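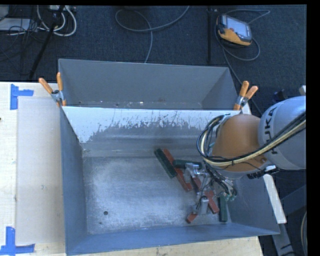 Week 5: Bulk Density, or Why the Box Is Never Full

Home | Modules | Storage and Handling | Week 4 | Week 5 | Week 6 | Reading list

This site uses cookies to remember which handouts you have opened. Accept | Manage settings

Handout for the Thursday group, 12/11/2020. Bring a calculator. Your phone counts as a calculator only while it is being one.

1. Three densities and one argument

Most of the rows I have witnessed in grain stores come from two people using the word "density" for different things, both of them loudly. We shall use three terms and stick to them.

Particle density is the mass of the solid bits divided by the volume of the solid bits. Air between the bits is ignored.

Bulk density is the mass of a heap divided by the volume the heap takes up, air included. It is always the smaller figure. If yours comes out larger, you have invented a new state of matter or divided the wrong way up.

Tapped density is bulk density after you have knocked the container until the level stops dropping. People who sell by volume dislike tapping. People who buy by volume carry a mallet.

2. Voidage

The share of the heap that is air is called the voidage:

voidage = 1 - (bulk density / particle density)

Worked case. The Drarkby mill sends us a dried pea with a particle density of 1,440 kg per cubic metre. Poured gently into a measuring drum it gives a bulk density of 600. So the voidage is 1 - 600/1,440, or 0.58. More than half of what you paid to put a roof over is air.

That figure ought to bother you. Smooth round things tipped into a drum usually settle at a voidage near 0.4. In February the whole class got 0.58 and wrote it down without a murmur, and only Kirsty MacKinnon asked whether the peas were odd or the drum was. It was the drum. Somebody had read the volume off the outside, flange and all. Full marks to Kirsty, and a new drum for the rest of you.

3. What shape does to a heap

Round things roll past each other and settle. Long things don't. They bridge, lean and jam, and leave gaps you could lose a spanner in. A heap of long pieces dropped at random nearly always has a higher voidage than the same material cut short, and it changes more when tapped.

Mixed sizes go the other way. Small pieces fill the gaps between large ones, up to the point where the gaps are full and you are merely adding small pieces. The Vemelmont tables (photocopied, crooked, on the shared drive) show this for two sizes of gravel. Read the curve from the left. The right-hand axis is mislabelled and has been since before my time.

4. Walls

Particles next to a wall can't pack as they would in the middle, so narrow containers read low. The rule in this course is that the container should be at least ten particle widths across. Crichton's notes say eight. Crichton is retired and may say what he likes.

Sloped walls are a separate matter. They are there to get material out, and they make the volume sum slightly worse. For a bin with four sloping sides, a flat rectangular floor and a flat rectangular top, use:

V = h/6 x (A + B + 4M)

where A is the floor area, B is the area at the top, M is the area halfway up, and h is the height measured straight up. Measuring h along the slope is the classic error. It makes the bin bigger on paper, and the customer will notice before you do.

5. Exercises for next week

a) A store has a volume of 128 cubic metres. Using the corrected pea figure (take voidage as 0.4), find the mass it holds when level full.

b) The floor is rated at 3,000 kg per square metre. How deep may the peas lie before you should leave the building?

c) Petine pellets are long, thin and brittle. Say what tapping does to the measured density, and give two causes. "They get closer together" is one cause. Writing it twice in different ink is still one cause.

Show units at every line. Answers without units will be treated as poetry and marked accordingly, and I am not generous about poetry.

Related handouts
Week 2: Sampling from a heap without fooling yourself
Week 4: Angle of repose
Week 6: Arching and rat-holes
Week 7: Dust, and where it goes
Past exercises with worked answers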